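The Banana Fortnight 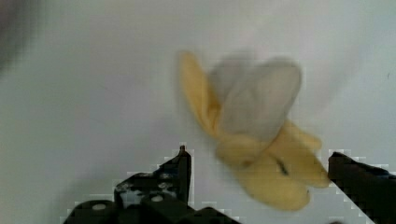 Half peeled, and a bit of a blur.

Two weeks of nothing but bananas. That was the idea. Evovon House against Guillot House, first year halls, Breltstead, all the money to the hospice up on Silleck Road. You got people to sponsor you and then you ate bananas until you couldn't stand it.

I signed up because the girl across the corridor signed up. Not proud of that. She had the clipboard and the good pen and she said put your name there, so I put my name there.

Day one, fine. Lovely, even. Banana on the stairs, banana in the lecture, banana on the wall outside the library with everyone walking past going oh, you're one of them. Felt like being in a team for once.

Day two, still fine. Bit windy.

By day four I'd stopped talking to people at meals, what with there being no meals. We were allowed porridge at night, that was the rule, the welfare officer had put her foot down. Plain. No sugar. I used to think about that porridge from three in the afternoon. I'd sit in the back row and picture the spoon.

Guillot were cheating, everyone knew. Somebody's flatmate had seen one of them behind the chip shop with his hood up. We sent two people to stand there the next night and keep watch, and they came back smelling of vinegar and wouldn't look at anybody. So that was two of ours gone.

"They've dropped out," she said, crossing the names off. "It happens."

"Did they have a fish?"

"I don't want to know what they had."

The money was going up though. My nan put in a fiver and then rang to say she'd put in another fiver by mistake and could she have it back. My old football coach gave twenty. The man who did the bins gave me a handful of change out of his overalls and said his mum had been in the hospice at the end, and they'd let the dog in. I didn't know what to say to him. I said thanks. I went upstairs and ate my bananna and didn't complain about it that day.

Five of us left in Evovon by the second week. We moved into the top kitchen, all of us, dragged the beanbags in. It smelt like the inside of a school bag. Somebody had drawn a big thermometer on the back of a roll of wallpaper and every night she coloured in a bit more with a red felt tip, and when the red ran out she used orange, and then a sort of brown.

More than 600 pounds. That was the orange part.

I told her about the bin man that night. She didn't say anything for a bit. Then she said her dad had been there too, two years back, in April, the room at the end with the bird table. That's why the clipboard. That's why any of it.

I hadn't asked. All that time living across the corridor and I'd thought she just liked organising things.

"Did they let you bring a dog in?" I said. Stupid thing to say.

"We had a tortoise," she said. "They let him in. He went under the bed and it took three nurses to get him out."

And she laughed, so I laughed, and then we both had to have a banana as it was gone ten and we were one behind.

Last day it rained. The whole lot of us on the steps outside the union, Evovon one side, Guillot the other, one final banana each. Someone counted down from ten and got lost at six and had to start over. There was a lad from the student paper trying to take pictures under an umbrella and swearing at it. I remember peeling mine and my hands being so cold I dropped the first one, straight down the drain, and a Guillot boy — the one with the hood, I'm nearly sure — passed me his spare. Didn't say a word. Just held it out.

985 pounds, when it was all in. That was Evovon. Guillot got more than us and were unbearable till the end of term.

We walked up Silleck Road with the envelope, her and me, in wet shoes. Woman on the desk wrote out a reciept by hand and asked were we hungry, there was some lunch left over, shepherds pie, it would only go in the bin.

We ate it in the corridor, off our laps. Through the end window I could see the bird table, and a pigeon stood on it in the rain. She had seconds. I had thirds. Then the woman came back with pudding, two bowls, custard, and set them down in front of us, and I looked in mine and there they were, all cut up in slices.

"Go on then," she said, and picked up her spoon.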